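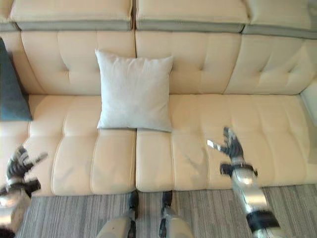
About Clerkham

Clerkham School of Household Care teaches the daily upkeep of furnished rooms. Our students prepare for work in private residences, serviced apartments, guest houses and residential clubs. The school was founded by Thérèse Beaudoin, who had supervised housekeeping staff for many years and wished to see the living room taught with the same seriousness as the kitchen and the linen closet.

At the time, most training programs in the field gave a full week to bed making and a single afternoon to everything else. Ms. Beaudoin's first course was devoted entirely to seating: how to clean it, how to arrange it, and how to leave it ready for the people who would use it. That course is still offered under its original title, The Sitting Room, and remains a requirement for every certificate we award.

Clerkham has since graduated 1089 students. They work as housekeepers, house managers, room inspectors and independent contractors. A number of them have returned to teach.

Our Mission

The mission of the school is to prepare students to care for the rooms in which other people live. We expect graduates to work carefully, to respect the property and privacy of the household, and to carry out a written room standard without supervision.

The school does not teach interior design. Decisions about color, style and layout belong to the household or its designer. Our students learn to read those decisions, to record them accurately, and to restore the room to them each day.

The Teaching Rooms

Instruction takes place in furnished rooms on the ground floor of our building at 500 Atska Road. The main teaching room contains a long cream leather sectional with tufted back cushions, channel-stitched seats and a row of padded headrests. It stands on gray carpet. The set of throw pillows used with it includes a white one, a light gray one and a teal-blue one.

The sectional was selected by the faculty after considerable discussion. Pale leather shows dye transfer, body oil and water marks early, and students learn to notice them early in turn. The stitching collects crumbs and dust along its full length. A sofa that turns a corner also raises questions of arrangement that a straight one does not, and these are taken up in the second week of The Sitting Room.

The adjoining rooms are furnished with woven and velvet upholstery, wood frame chairs and a small dining set. Students rotate through all of them before assessment. Upholstery in the teaching rooms is kept in regular use during the term, and students should expect to find the rooms as a family might have left them.
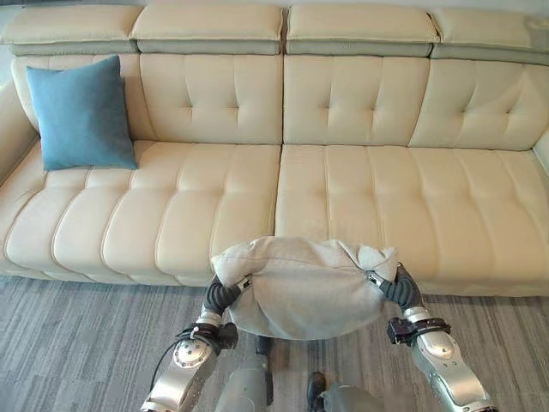 The Clerkham Method

All courses follow a common order of work, first written down by Ms. Beaudoin and revised by the faculty each March. The order for a leather sofa is given below as it appears in the student handbook.

Remove all throw pillows and set them on a clean surface in the order in which they were found. Check seams and gaps for small belongings. Place anything found in the tray and enter it on the room card.

Vacuum the seams with the soft brush, working from the headrests down to the front edge of the seats. Do not press the brush into the tufts.

Wipe the leather with a clean white cloth, barely damp, one panel at a time. Dry each panel before moving to the next. Do not apply any product that is not named on the room card.

Brush the carpet along the front of the sofa and then beneath it, as far as the frame allows.

Turn each pillow in the hands and inspect both faces and all the corners. Plump from the sides. Return the pillows to their places according to the room card.

Stand at the door and compare the room with the card before leaving.

Pillow placement receives particular attention. Students handle pillows by the sides or by two corners, never by a single corner, and set them down without dragging them across the leather. A square pillow is placed upright with its lower edge resting on the seat and its back in full contact with the cushion behind it. Where the household has expressed no preference, the school's default is to place strong colors toward the ends of the sofa and pale ones toward the middle. Chopping the top of a pillow with the hand is done only where the household asks for it.

The Room Card

The room card is a single printed sheet that records how a room is to be left. It lists each piece of furniture, the approved cleaning materials, the position of loose items and any instruction particular to the household. Students learn to write a room card during their first course and to work from one written by another person during their second.

The format was developed by Ximeng Luo, now Director of Instruction, while she was teaching evening classes at the school. Her version replaced a longer booklet that students found difficult to consult while working. The card is available to graduates without charge, and many continue to use it with their own clients.

Programs of Study

The school offers four programs.

The Certificate in Household Care is our principal program and consists of 181 hours of instruction. It includes The Sitting Room, Bedrooms and Linen, Kitchens and Dining, and Entryways and Storage. Applicants need no previous experience.

The Upholstery Care Certificate is intended for working housekeepers. It covers leather, woven fabrics, velvet and treated outdoor materials, with classes in fiber identification, stain assessment and the safe testing of cleaning products. Students who hold the Certificate in Household Care may enter directly.

The Room Inspector Program prepares experienced staff to supervise others. Participants practice inspection routes, written reports and the correction of work in a manner that is clear and courteous. Admission is by interview.

Short Courses are open to the public and take place on Saturdays. Recent subjects have included the care of light-colored leather, pillow inserts and covers, and preparing a living room for houseguests. Places are limited by the size of the teaching rooms and early registration is advised.

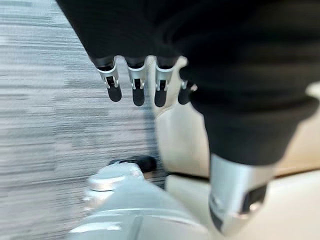
Assessment and Certification

Every program ends with a practical assessment in the teaching rooms. Candidates receive a room card and a fixed period in which to bring the room to standard. The assessor remains present but does not give direction. Marks are awarded for order of work, handling of materials, accuracy against the card and the condition of the floor when the candidate leaves.

A candidate who does not reach the standard may repeat the assessment once without additional fee. Written feedback is sent to all candidates, whatever the result. Certificates do not expire, although the school recommends a refresher day for graduates who have been away from the work for an extended period.

Faculty and Staff

Thérèse Beaudoin, Founder. Ms. Beaudoin retired from daily teaching but continues to lead the opening session of each term. She is the author of the student handbook and of the school's guide to leather care.

Ximeng Luo, Director of Instruction. Ms. Luo oversees the curriculum and the training of new instructors. She teaches the room card course and supervises all practical assessments.

Meifang Feng, Senior Instructor, Upholstery Care. Ms. Feng trained as an upholsterer and worked in furniture repair before joining the school. Her classes examine how cushions are constructed and why fillings shift, flatten or gather at the corners. She also maintains the school's collection of leather and fabric samples, which students may consult by appointment.

Qiuyue Ding, Instructor, Bedrooms and Living Rooms. Ms. Ding is a graduate of the Certificate in Household Care. She teaches the morning section of The Sitting Room and coordinates the Saturday courses.

Rosalie Marti, Registrar. Ms. Marti is responsible for admissions, student records and correspondence with employers. Questions regarding schedules, fees and transfer of hours should be directed to her office.

Work with Employers

Clerkham provides staff training to a small number of residential employers. Iltent Residences, which manages furnished apartments, sends its new housekeepers to the school for the first two weeks of employment. Martinelli House, a residential club, commissions an annual course in the care of its public rooms and lends chairs from its library for the purpose.

Employers may request training at the school or on their own premises. Courses held elsewhere require at least one fully furnished room that can be set aside for the day, together with the cleaning materials normally used there. The school does not act as a placement agency, but notices of open positions are posted for current students and graduates.

Student Conduct

Students work in soft-soled indoor shoes. Rings, bracelets, watches and belt buckles that may mark leather or pull threads are removed before class and kept in the lockers provided. Pens are not permitted in the teaching rooms; notes are taken in pencil. Food and drink are confined to the student kitchen.

We ask that students treat the furniture at all times as the property of a household that has placed its trust in them. The same courtesy is extended to classmates, whose finished work should not be disturbed before it has been seen by an instructor.

Visiting the School

Prospective students and employers are welcome to tour the teaching rooms by appointment. Visitors may observe part of a class with the agreement of the instructor and are asked to arrive a few minutes early in order to change into indoor shoes, which the school supplies.

The building is entered from Atska Road. The teaching rooms, student kitchen and Registrar's office are all on the ground floor and have step-free access. Street parking is available on both sides of the road outside school hours and on the north side only during the day.

Appointments may be arranged through the Registrar's office by telephone or by letter. Applications received while a term is in progress are considered for the following term.

Page last reviewed August 2026.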